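Progress reports | Grants | Food and community

Romis community kitchen: second report to the Zürcher fund
Prepared by Polyxeni Petridis, 9 March 2021

The second period of the grant is now finished and I write to explain what we did with the money, what is late, and what we ask you to decide.

The cooking course continues in the old school at Pillska. At the beginning we had places for 60 people, and all the places were taken before the course opened. The groups are small, so that everyone can have a turn at the stove and can keep a distance from the others. The evening group is the strongest one. The morning group loses people when there is work in the fields, and I think we should not be surprised by this, but for the next period I would like to move it to a later hour. 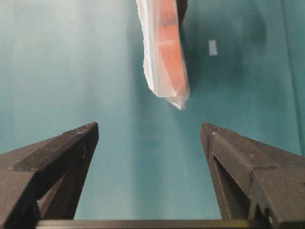
The written recipes were the most difficult part. Many of the older participants know the dishes very well, but they have never measured anything. Apostolos Spanos sat with them and weighed each ingredient while they cooked, and afterwards he typed the recipe and read it back to them. Sometimes they did not agree with their own recipe - then it had to be done again. We have collected 104 recipes. Not all of them are ready for printing, and the ones for preserved vegetables must still be checked by a person with food safety training, as you asked in your last letter.

Two things are late. The first is the new sink in the back kitchen. The plumber came to measure in the winter, but the part was wrong and it had to be sent back. The second is the booklet. The printer, Jasto, gave us a good price, but only if we send all pages together, so we wait for the last recipes. I expect both to be finished before the end of the next period.

On the money side we are a little under the plan for travel, as the visits to the other villages could not take place, and a little over for ingredients. Oil and flour became more expensive. I would like to move the travel money that remains to ingredients. The total does not change. The table of costs is sent separately, together with the receipts. 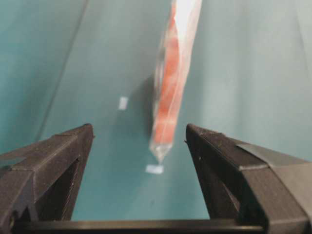
We also asked the participants what they would change. Most of them want more baking, and several asked for a class on cooking for one person, which we did not think of when we wrote the application. It is not expensive to add and Apostolos is willing to teach it. The complaints were mostly on the heating in the hall - I have spoken with the school and they promised to look at the boiler.

For the next period we need from you a written answer on the travel money and on the later hour for the morning group. If it is possible to have it before the end of March, we can still print the new timetable in time.

With thanks for your patience,
Polyxeni Petridis

Related reports
Romis community kitchen: first report
Pillska school hall: repairs to the roof
Seed exchange and shared gardens: final report
How to ask for a change in your budget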